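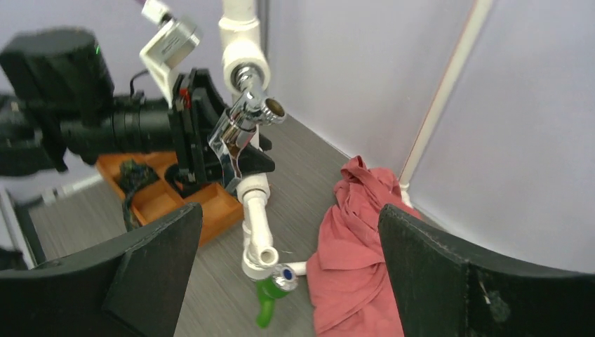 Figure 3. Practice stand with the chrome faucet fitted, green valve handle at the base.

Section 3: Fitting the faucet

I put my first Perkdale stand together on the floor, and I still do it that way – there's more elbow room, and dropped bits don't go far. Grab a rag and a tray with a few compartments for the odds and ends.

1. Dry fit everything first. No glue yet! The upper white pipe goes into the coupling, and the faucet body comes off that, angled downward.

2. Wrap the faucet threads with tape, going clockwise. I like three turns (my neighbour swears by five, and his drips).

3. Screw the faucet in by hand until it's snug. If you need a wrench for the last bit, put the rag between the jaws and the chrome or you'll scratch it.

4. Add the lower pipe and turn the elbow so its opening faces you. Leave it open for now. You'll cap it in Section 4.

5. Check that you can get your fingers around the green handle and turn it both ways.

Note: the short stub near the base is easy to knock when you're shuffling around on your knees. Keep it pointed off to the side.

Caution: don't hook up the water until the glued joints have had the full cure time printed on your can of cement.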